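Palcombe Arts Council Talks With the Director of the Etisside Open Studios

Published Nov 4, 2024

The Etisside Open Studios closed its latest season in September with 173 participating artists, the largest number in the history of the program. The Palcombe Arts Council met with the program's director at the Baxter Gallery to discuss the results of the season, the selection process and the plans now before the board. The conversation has been edited for length.

The director came to the position four years ago after a career in printmaking and teaching. At that time the Open Studios was a single weekend event, limited to painters and sculptors with a workspace inside the town line.

"The rule made sense when it was written," the director said. "Most of the artists lived within a few streets of one another. By the time I arrived, many of them had moved out to Urkley, where the rents were lower, and we were leaving out people who had shown with us for years."

The boundary was removed in the director's first season. Ceramics, textiles and photography were added the year after that, and the schedule was extended to cover three weekends. Attendance this year was recorded at 3,868 visits, counted by sign-in sheets at each studio door.

Asked whether the sign-in sheets give a fair picture, the director was cautious. "They count visits and they miss people. A family of five will often sign once. A neighbor may sign at every door on the street. We use the same method each year so that we can compare one season with the next, and I would not want to claim more for it than that."

The selection process has drawn comment from members. The program received 207 applications this year, and those who were turned down were offered a written response for the first time. The director described the letters as the most difficult part of the spring.

"An artist who has been refused deserves to know what the panel was looking at," the director said. "In most cases it was the quality of the documentation. The work may be very good, but the panel sees five pictures and a statement, and if the pictures are dark or the statement was written for some other purpose, there is little to go on. We now hold an evening session in January on preparing an application. It was full this year, and we will hold two next time."

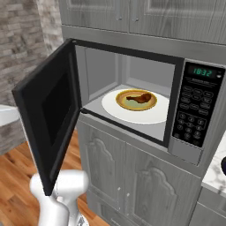 The director added that the panel itself has changed. Members now serve for two years and may not serve twice in a row, and at least one seat is held by a person who does not make art for a living. "That seat has been very useful to us. The rest of the panel has to explain itself in plain terms, and sometimes in doing so we change our minds."

On the subject of sales, the director declined to give a total. Artists keep the full amount of anything sold from their own studios, and the program does not ask them to report it. What the program does ask, in a short survey sent out after the last weekend, is whether they would take part again. The director said the replies were favorable this year, with two repeated complaints — parking in Urkley and the size of the printed map.

"The map was too small. I will say that without any defense," the director said. "We tried to fit every studio on one folded sheet, and the street names could not be read. Next year it will be a booklet."

Parking is a longer matter. The program has asked to use the school lot on Mill Road during the second weekend, and a reply is expected before the end of the year. A shuttle between Etisside and Urkley was considered and set aside on grounds of cost.

The board is also reviewing a proposal for a winter exhibition at the Baxter Gallery, in which each artist would show one work. The director supports the idea but has asked that it be kept small in its first year.

"People have told me they would like to see everything in one room," the director said. "I would too. But the studios are the point of the program, and I want the winter show to send visitors back to them in September."

Applications for the next season open in January. Forms will be available at the Baxter Gallery front desk and at the Palcombe Arts Council office during regular hours.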